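# How Grown-Ups Plan to Buy Robot Equipment

*A reader for students in grades four through six. Prepared by the Watdale Learning Office, Monday, December 30, 2024.*

When a family wants a new bicycle, someone must find out what it costs, decide whether there is enough money, and choose a place to keep it. Schools, libraries, and companies do the same thing when they want robots. The job takes longer, because a robot has many parts and many people will use it. This reader explains how the planning is done.

## What is a budget?

A budget is a plan for money. It is written before anything is bought. On one side, the planner writes how much money there is. On the other side, the planner writes everything the money must pay for. The second side may not be larger than the first.

The Watdale office has a budget of $1,000 for its new equipment. That sounds like a large amount to most students. A planner must look at it with care, for it can be used up quickly.

## Start with the job

The first question a planner asks is, "What work do we want done?" A robot that sweeps floors is of no use to a class that wants to learn how machines pick things up. At Watdale, the answer was written in one sentence: "We want to learn how a machine can hold and move small objects on a table."

Once that sentence was written, the planners could cross many things off the list. They did not need wheels. They did not need a robot that talks. They needed grippers, which are the hands of a robot. A gripper usually has two fingers that open and close.

Some grippers are fixed to a robot arm. Others are made to be held by a person. With the second kind, a person carries out a task while the movements are recorded, and a computer may use those recordings later to learn the task. Hand-held grippers often cost less than a full arm, and for that reason many groups buy them first.

## Compare the choices

Thu Võ is the purchasing officer at Watdale. It is her duty to ask more than one seller for a price. A price given in writing is called a **quote**.

For this project she received two quotes. Hikier offered a pair of hand-held grippers for $400. Beaulieu offered a pair for the same price, $400, but its quote did not include spare fingers or delivery. Two prices can look the same when the things being sold are not the same. A planner reads every line of a quote, including the small print at the bottom.

She also asked each seller these questions:

- How long will the parts be under warranty? (A warranty is a promise to repair or replace something that breaks.)
- Can we buy one new part, or must we buy the whole set again?
- Which cables come in the box?
- When will the order arrive?

Hikier answered all four questions in writing, and its quote was chosen. The order is expected in January, and the warranty lasts 6 months.

## Count the small things

The machine is only one line in the budget. There are many smaller lines, and they are easy to forget. Cables, power strips, a sturdy table, storage boxes, and printed markers all belong on the list. A marker is a square pattern in black and white. A camera can find the pattern and work out where the gripper is and which way it is turned.

Practice objects belong on the list as well, though they need not be expensive. Cups, lids, straws, and books are suitable. A lid is thin and round, and it asks for a different grip than a book does.
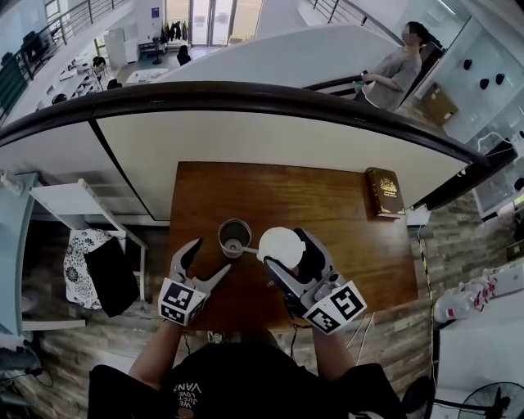 Space must also be planned. Corentin Maillard, who prepares the rooms at Watdale, measures each table before an order is signed. He checks how far it is to the nearest outlet and whether a person can stand at the table and move both arms freely. He also decides where cables will run so that people can walk past them safely. If a longer cable is needed, its price is added to the budget at this stage.

## Keep some money back

A careful planner does not spend every dollar on the first day. Parts wear out, and a cable may be lost. The money kept for such events is called a **reserve**. After the grippers were ordered, Watdale divided the remaining $600 between supplies and a reserve. Any money left in the reserve when the project closes is returned to the office in Briston.

## Try it yourself

Choose a job that you would like a machine to do in your classroom. Write it in one sentence. Then make a list of everything the machine would need, beginning with the largest item and ending with the smallest. Ask an adult to help you find a price for each item, and add the prices together.

If the total is larger than your budget, read your sentence again and decide which items the job truly requires. Bring your list to class and compare it with a partner's.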